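Support > Label Printers > Lollis > Open and Closed Tickets > Labels creeping down the roll

13 Mar 2021
Posted by Setareh Zarei

Hello all, and thank you in advance for your patience with me, I tend to go on. We run a small shop in Irley that sells surfaces, mostly stone looks and painted boards, and every sample that leaves here gets a label with the pattern name, the finish and the price. The labels come out of a Lollis printer that has been a good friend to us until last week.

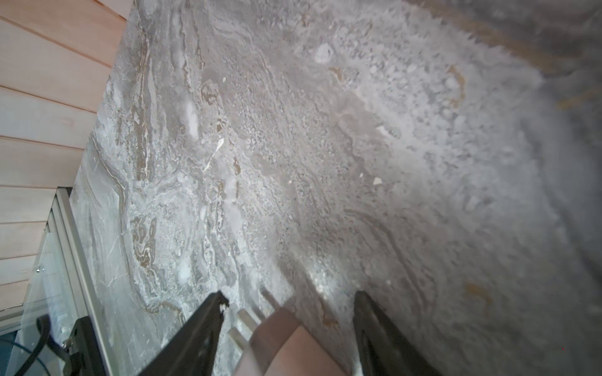
Gray marble pattern in both. 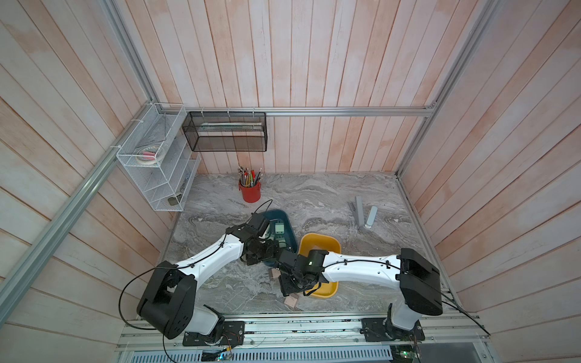
Now the labels have started creeping. The first one off the roll is perfect. The second sits a hair low, the third a bit lower, and by the time I have a strip of them the price is printed across the gap and half of it lands on the next label. If I open the lid and close it again, I get one good label and then the whole sorry business starts over.

What I have tried so far, in the order I tried it:

Turned it off, had a cup of tea, turned it on. No change.
Put in a new roll from the same box. No change.
Cleaned the roller with the little wipes it came with (it did need it, I'm ashamed to say). The print is darker and prettier but still creeping.
Ran the calibration from the menu. It fed 5 blank labels, beeped, and told me everything was fine.
Printed from my brother-in-law's laptop in place of the shop computer. Same thing, and he wants his laptop back.

The software is Catacutan, whatever version it updated itself to. I have 392 labels to get through before the spring price change, so any ideas at all would be very welcome!

Reply from Othmane El-Sayed, Support
Hi Setareh, thank you for writing it all down in order, it saves us both a lot of time. A steady creep like yours usually means the printer and the software disagree about the length of the gap between labels. Could you tell me the gap setting in Catacutan, under Page, then Media? And are these the same rolls you were using in August, when you last wrote to us?

Reply from Setareh Zarei
Good memory! No, they're new. We used to buy from Ladden, but they changed the box and I ordered what looked like the nearest match, 300 to a roll. The setting says 2 mm. I held a ruler to the roll with my reading glasses on and I make the gap 3 mm. Would one little millimeter do all this?

Reply from Othmane El-Sayed, Support
It would, I'm afraid, because it adds up with every label. Please change the gap to 3, save it under a new name so an update can't write over it, then turn the printer off and on before you calibrate again. Print one short strip and have a look before you send the full job.

Reply from Farzad Asadi
Jumping in from another shop with the same printer. Mine kept creeping after I fixed the gap, and the driver had its own media size that was overriding Catacutan. Look under Printing Preferences and set it to "use application settings."

Reply from Setareh Zarei
Well, it was both of you! The gap got me most of the way, and Farzad's driver setting did the rest. I printed a long strip this morning and the last label matches the first. Thank you both so very much. I've taped the new settings inside the lid.

Status: Closed by Othmane El-Sayed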